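March, bench notes, late afternoon

Finally got the third batch of thread samples from Tramstead, so the pull tests are moving again. I'd been grumbling about this to Hongjun for ages (sorry, Hongjun) and then the box was sitting under my own coat. Anyway! Loaded the 37 short lengths first and kept the long ones in the drawer with the Lavard spools.

The knots are where it all goes wrong, same as last time. Straight pulls are boring and tidy, but tie a knot in the same stuff and the numbers wander all over the place. Sample 184 slipped before it broke, and I've marked it in the log so Adi doesn't average it in with the rest. I want to try one extra throw on the next set and see if the spread tightens up.

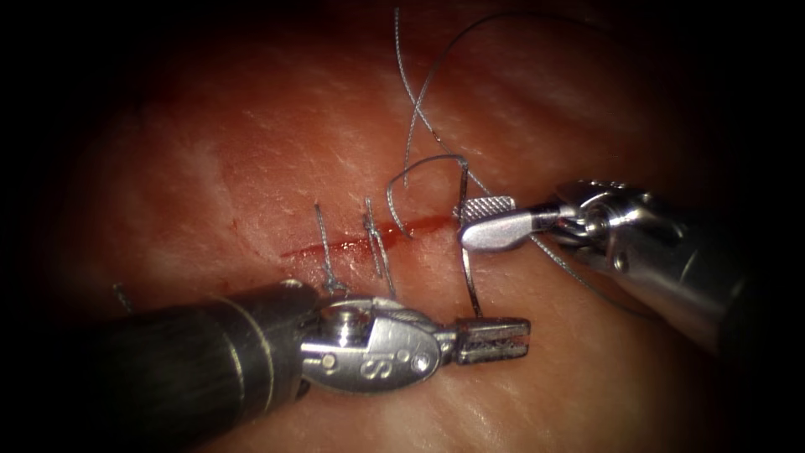

Two stitches in, left part of the incision. Grey-blue suture.

Priit D. asked whether soaking overnight changes anything. No idea yet! I've put a handful in saline on the top shelf, label facing out, please don't move the tray. Gunārs needs the Adjei clamp back tomorrow, so I'll do the thick gauge tonight and leave the thin stuff for the old clamp, which chews the ends but will have to do.

Still to buy: grip tape, more sample bags, a pen that writes on wet plastic. Load cell was reading a hair high at zero, so I re-zeroed before sample 263.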